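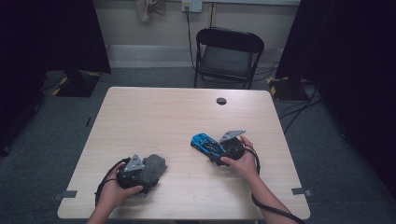

家务机器人还差多远

阅读时间：12分钟

叠一件T恤，成年人几秒钟就能做完。在Dromamard的测试间里，一台双臂机器人叠同样一件T恤，最快的一次用了2分钟，最慢的一次没有叠完，袖子卡在夹爪里，由工程师上前解开。那天下午它还要收拾一张桌子、把杯子放进洗碗机、把散落的玩具归到盒子里。四项任务做完两项半，项目负责人Mikkel Norðdahl认为这个成绩比去年好。

“去年这个时候，玩具那一项我们根本不敢给外人看。”他说。

过去几年，关于家用机器人的演示视频越来越多。视频里的机器人煎蛋、浇花、铺床，动作流畅。看过现场的人大多会给出另一种说法：视频常常经过加速，有的由人在镜头外遥控，有的是拍了很多遍之后留下的一遍。这些做法在行业里并不算秘密，多数公司也会在角落里用小字注明。问题在于，一个想买机器人的家庭很难从这些视频里判断，它在自己家的厨房里能做什么。

记者用了几周时间，走访了一家做家用机器人的公司、一家做车间自动化的公司，以及一间已经在使用机械臂的包装厂。三处的情况差别很大。

先教会它拿东西

外行容易把注意力放在机器人的外形上，有没有腿，有没有脸。Norðdahl的团队在这方面花的时间很少。他们的机器人代号Gollum，下半身是一个带轮子的底座，上半身两条手臂，末端各装一只两指夹爪。名字是早期一位实习生起的，因为它总是抓住东西不放：松手的信号发出以后，夹爪要迟一拍才张开。这个毛病后来修好了，名字留了下来。

让Gollum学会一项家务，第一步由人来做。操作员双手各握一只手持夹爪，坐在或站在桌前，用夹爪代替手指去拿、放、推、翻。摄像头和传感器记下整个过程，模型再从这些记录里学习。好处是不需要占用昂贵的机器人，一张普通桌子就能开工；操作员也不用学复杂的遥控设备，半天就可以上手。

桌上的物品看起来很随意：一辆玩具车，一团毛毡似的东西。选择它们是有考虑的。玩具车外壳硬而光滑，夹紧了会打滑，夹的位置偏一点，车头就会转向。软的东西正相反，夹在哪里都能拿起来，但拿起来之后形状变了，再放下时占的地方和原来不同。一个家里大部分要收拾的东西，都落在这两类之间。

“人拿东西的时候手指一直在调整，自己没有感觉。”Norðdahl说，“换成两指夹爪，操作员才会发现自己原来依赖了多少触觉。新来的人第一天都会把东西掉到地上。”

团队给每项任务定的底线是300段合格的示范。掉落后重新捡起来的片段也保留，机器人在实际环境里同样会掉东西，需要知道掉了以后怎么办。到记者采访时，仅“收玩具”一项已经积累了2,667段，其中有相当一部分是后来补录的，用来覆盖早先没有想到的情况：盒子放歪了，车翻过来轮子朝上，两件东西叠在一起。

换一张桌子就要重来吗

示范多了，机器人在熟悉的桌子上表现不错。在测试间，Gollum收拾玩具的过程不需要人干预，动作慢，但是稳。随后Norðdahl请同事把桌子转了一个角度，又关掉一盏灯。机器人停顿的时间明显变长，有一次把夹爪伸到了玩具旁边的空处，合上，抬起，然后继续去做下一步，仿佛已经拿到了东西。

这是目前家用机器人最常见的失败方式。它并不总是知道自己失败了。洗碗机里的杯子没有放稳，它照样去推碗架；毛巾只叠了一边，它照样把毛巾放到那一摞上。对用户来说，一台做得慢的机器人可以接受，一台做错了还往下做的机器人就需要有人在旁边看着，省下来的时间又还了回去。

Dromamard的办法是增加一道检查，每完成一步，机器人回头看一眼结果，再决定是否重做。代价是时间更长。原本2分钟能叠完的衣服，加上检查以后要再慢一些。公司内部对此有争论，销售部门希望演示快一点，Norðdahl希望保留检查。目前检查是默认打开的。

他也不愿意给出上市日期。公司今年6月开始在12户家庭里试用，任务只有三项：收拾桌面，装卸洗碗机，把洗好的衣物分类。不包括烹饪，不包括照看孩子和老人，也不允许机器人碰玻璃杯和刀具。参加试用的家庭签字同意，机器人工作时家里必须有一名成年人。

车间里的情况

和家里相比，车间要规矩得多。地面是平的，灯光是固定的，零件从同一个方向过来。Garrido是一家给中小工厂做自动化改造的公司，创办人Cristóbal Troncoso入行时做的是焊接工作站，后来转到装配和包装。他对家用机器人的热潮态度冷淡。

“客户来找我，第一句话常常是，我在网上看到机器人会叠衣服，那它肯定会装箱。”Troncoso说，“我就请他把他的箱子寄过来。”

寄来的箱子往往有各种问题。纸板受潮以后变软，吸盘吸不牢；胶带封口的位置每批都不一样；同一种产品换了供应商，袋子滑了一点，机械臂的成功率就下来了。这些细节在生产线上由工人随手处理，没有写进任何流程文件，连车间主任也未必清楚。Garrido做项目时，先派人在线上站几个班，把工人随手做的事情一件件记下来，再讨论哪些交给机器。

结果通常是一部分交给机器，一部分留给人。搬重物、码垛、重复的拧紧，机器做得好，也不累。理线、套软管、把有弹性的零件塞进卡槽，还是人快。Troncoso说，凡是要把软东西放进硬东西里的工序，他报价时都会加时间，有时干脆建议客户不做。

Prusent包装厂是他的客户之一。厂里在成品区装了机械臂，负责把封好的纸箱码到托盘上，前端把产品放进内盒的工序仍由人完成。厂方曾经试过把前端也自动化，机械臂一天的产量赶不上一名熟练工，还需要一个人守在旁边清理卡住的盒子，试了一段时间就撤了。撤下来的设备没有处理掉，放在仓库里，等下一代夹爪出来再看。

码垛的那条机械臂倒是没有停过。原先做码垛的工人转去做质检和换线，厂里没有因此减人，但后来有人退休，岗位也没有再补。

价格和维护

能不能做是一回事，划不划算是另一回事。车间的账比较好算，班次、产量、工资都有数字，Troncoso一般能在第一次见面后就告诉客户值不值得。家庭的账难算。一户人家每天花在收拾上的时间分散在早晚，机器人就算把这些时间全部接过去，主人也很难说清它值多少钱。

维护也常被忽略。夹爪的橡胶垫会磨损，摄像头会沾上油烟，轮子会缠头发。Dromamard的试用家庭反映最多的并不是任务失败，而是充电座占地方，以及机器人从厨房出来时会在门槛前犹豫很久。有一户养猫，猫喜欢睡在底座上，机器人检测到负载异常，整个上午没有动。工程师上门以后改了提示音，猫照旧睡在那里。

Norðdahl估计，接下来一段时间的进展会来自更多、更杂的示范，在不同的桌子、不同的光线下由不同的人录制。他的团队正准备把手持夹爪送到员工家里，让他们在自家餐桌上录。Troncoso则在等更好的触觉传感器，他手里有一份清单，列着这些年推掉的工序，打算等传感器到了以后从最容易的一项重新试起，那一项是给插头套保护帽。

记者离开测试间时，Gollum正在做当天最后一轮。一件灰色上衣叠到第三步，机器人退回去看了一眼，把左边的袖子重新拉了出来。

分享 300　评论 12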